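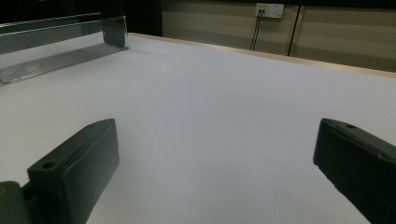 Sidbridge Bench Storage Set: Read Me First

The Sidbridge Bench Storage Set is a collection of photographs and written records concerning one ordinary household and workroom task: putting a storage bin on a table, filling it, emptying it and putting it away. It was compiled for students of storage and workplace organization, and for anyone who has to write instructions for a shared bench. Work takes place at a white tabletop, with a beige panelled wall beyond it, and the wide stretch of bare surface is the starting condition to which every session returns. Colour balance in the photographs should be judged against the tabletop, bearing in mind that it carries a very faint bluish-grey cast and is a little brighter toward the middle.

Contents

The current release holds 402 records. Each record consists of a photograph, a short note on the state of the bench and a session code. Session codes run in blocks of 20, and a block is never divided between two people. Records are supplied in the following folders:

bench_clear — the surface before a bin is brought out, or after it has gone back to the shelf
bin_empty — a bin in place with nothing in it
bin_in_use — a bin partly or completely filled
notes — plain text, one file per session

Bins
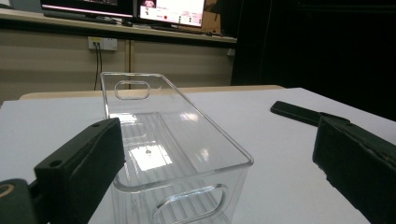 Open-topped bins were preferred to lidded ones throughout. Lids double the number of steps in a session and tend to be set down wherever there is room, which made the early notes difficult to compare. Clear bins are entered under the code CL and opaque bins under OP. Where a bin has handles at its ends, the note records whether it was lifted by both or by one.

Bins bought under the Mokeck and Bruralix labels are entered by label and size only. No assessment of either product is intended, and none should be drawn from the records.

Conventions

"Clear" refers to the working surface only. Fixtures that stay on the table are ignored when a bench is coded as clear.

"Empty" refers to the inside of the bin. Reflections on the floor or walls of a clear bin have been mistaken for contents on occasion; 2 records were recoded in June for this reason and are marked R in the index.

"Put away" means returned to the shelf, not pushed to the back of the table.

Known Limitations

All sessions used the same room, and the lighting is uneven toward the edges of the table. Bin capacity was not measured. Notes from the first 100 records are shorter than the rest and do not always give the direction in which the bin was placed — lengthwise or across.

Maintenance

The set is maintained by Han-gyeol Ryu. Corrections should quote the session code and the folder name. Requests to add new bin types are held over until the next release.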